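Robot arm CPU swap cell: chip seats in the fixture every time, but misses the socket. Compliance or vision?

Posted by Bahman Alipour, May 31, 2019

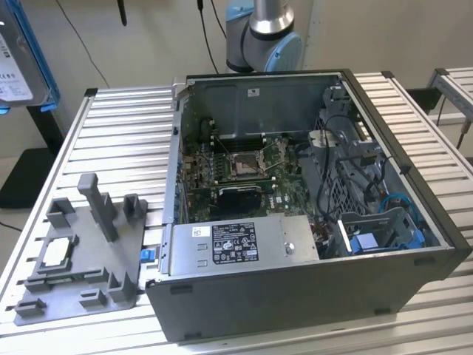
The cell with the retention frame open and a processor in the tray pocket.

I'm putting together a small cell in a shared workshop to do processor swaps on old desktop towers. The towers are ex-office machines that get stripped, tested and passed on. The arm is a six-axis Drakos with a position repeatability that is more than good enough on paper. The tower lies on its side on a slatted aluminum table with the side panel off. The processor waits in a printed fixture tray to the left of the tower, heat spreader up, in a square pocket with guides on the edges. The job I'm trying to get right is the simplest one I could think of: pick the chip out of the pocket, move it over to the open socket, lower it, release.

Picking works. I have run the pick and return cycle (out of the pocket, up, back down into the pocket) a great many times and it has yet to jam. Placing in the socket is the problem. The chip comes down slightly rotated or slightly shifted and one corner rides up on the socket wall. I stop on force, back off and try again, and sometimes the second try goes in. I don't want to rely on second tries over a field of contact pins.

What I have done so far:

Taught the pocket position and the socket position by hand, with the arm in free drive, then trimmed both in small steps.

Pick is by a vacuum cup on the heat spreader, on a short spring-loaded stem.

The Fanura controller gives me a force reading at the wrist. The noise floor is high enough that I can't see a light touch, only a firm one.

The fixture tray is bolted to the table. The tower is not. It sits on the slats, pushed against a stop at the back.

Everything is taught in the base frame. No camera in the loop.

The error is not constant. If I leave the tower alone, it repeats to within what I can measure. If I lift the tower off and put it back against the stop, the socket has moved, typically by a couple of millimetres along the table and a bit of rotation. I know that is part of the answer. What I'd like to know is whether I should fix it mechanically (better location of the case), with compliance in the gripper, or by putting a camera on the wrist and finding the socket each time. I have budget for one of the three, and a second printed part doesn't count as budget.

I should add that all of the test towers so far are the same model. That will not stay true.

Bahman

Lachlan Donnelly

You have three separate errors and you're treating them as one. Sort them out before you buy anything.

First, case location. A computer case is a poor datum. The outer skin is thin folded steel and the feet are rubber. If your stop touches a foot, or touches the skin midway along a panel, you will get a different answer every time you push it. Locate on the chassis near folded corners where the steel is stiff. Use the usual scheme: 2 contact points on the long side, one on the short side, and let the table take the rest. Then push into the points from the opposite corner with something that applies the same force each time. A toggle clamp with a soft tip is fine. A hand is not. Your slotted table makes this easy. T-nuts, short angle brackets, and a dowel or shoulder screw as the contact so that it touches at a point and not along a line.

Second, the board in the case. The motherboard is screwed to standoffs through clearance holes, and those holes are generous. Between two cases of the same model the socket can be in a different place with respect to the chassis even if your case location is perfect. No amount of clamping removes this. You can measure it, though. Make a dummy chip: print a block the footprint of the processor, leave it a little undersize, put a chamfer on the lower edges and keep it well clear of the pins. Drive it down into the socket at low speed on a few different towers and write down where it wants to sit. If the spread is smaller than your capture range, you're finished. If it's larger, you need to find the socket each time, by touch or by camera.

Third, the chip on the cup. You said the pick and return cycle never jams. That tells you less than you think. The pocket guides re-centre the chip on the way back down, so the cycle would pass even with a sloppy pick. The chip can sit in the pocket with clearance on both sides, and a single round cup gives very little resistance to rotation. So the angle you carry across to the socket is whatever the pocket allowed, plus whatever the cup added on contact. To check, pick the chip, move it over a sheet of squared paper, lower it until it almost touches and look at the edges. Do it 16 times and note the angle. I'd expect to see rotation well before I saw any shift.

The cheap fix for the third one is to square the chip up before the pick. Make one corner of the pocket a hard datum and nudge the chip into it, or let a light printed spring finger do that from the opposite corner. The fixture is printed, so that is one revision and one night on the printer.

On your actual question. With one model of tower I would do the mechanical work and add nothing. With mixed models I would put the money into the camera and still do the mechanical work, as a camera finding a socket that is nearly where it should be is a far easier problem than a camera searching a whole board. I would leave compliance until last. You already have some in the spring stem, and it is the wrong sort. It gives vertically, which you want, but most spring stems also tilt and rotate under side load. What you need is lateral give with the tilt kept stiff. If the face of the chip isn't parallel to the socket, softness just lets it wedge.

One more check. Is the tower flat to your tool? If the robot base and the table are on separate frames, check the tool against the table surface with an indicator at the four corners of the work area. Then do it again on the motherboard side, since the board plane is the one that matters. Any tilt shows up as one corner landing first, and it is always the same corner. You mention one corner riding up. If it's the same corner each time, start with this before anything else I've written.

Reply from Bahman Alipour

Thank you. It is the same corner most of the time, the one nearest the power supply. I'll put the indicator on it. You're also right that the stop was touching a foot. I had not looked at which surface it was touching at all.

I did the squared paper check this morning. Rotation is there and it is not small. The direction is random, so I take that to be slack in the pocket and not the cup.

rostavano_shed

I did something like this with a Pasutico arm, memory sticks first and then processors. Skip the camera. I spent $1197 on one with a lens and a ring light and the metal socket frame threw glare all over the place, so I ended up turning the ring light off and using a desk lamp from the side. Works okay now but I could have just done a spiral search.

Spiral search: come down until light contact, then move in a small outward spiral with a bit of down force until Z drops. When Z drops you're in. Most controllers have it as a canned routine.

Also tie your cables back. The drive cables in those towers spring up when you least want it and one caught my cup.

Lachlan Donnelly

Please don't run a spiral search with a real processor over a socket that has sprung contacts in it. Dragging the underside of the package across the pins is how you bend them, and a bent pin may not show until the machine fails to see half its memory. Spiral search is fine for memory and for pegs in holes. For this, do the search with the undersized dummy, or touch off on the outside walls of the socket with a probe and calculate the centre. Three touches will do it: two on one wall for the angle and one on the wall next to it. Then place the chip straight down, once, with no lateral movement below the top of the socket wall.

Agree on the cables and on the side light.

Reply from Bahman Alipour

Update for anyone who finds this later. I shimmed the table, moved the stops so that they bear on the chassis corners, and reprinted the tray with a datum corner in the pocket. The corner contact is gone with the tower left in place. After lifting the tower off and putting it back, it goes in on the first try with this model. I have not tried a second model.

The touch-off routine is next. My trouble there is the force noise. The reading at the wrist wanders by more than I'd like to press with, and it gets worse when the arm is stretched out towards the socket. I'm considering a simple electrical contact probe in place of the force reading, with the chassis as the other side of the circuit, but the socket walls are plastic so it would have to touch the metal retention frame instead. If anyone has used that frame as a datum, I'd like to know how well it follows the socket from one board to the next.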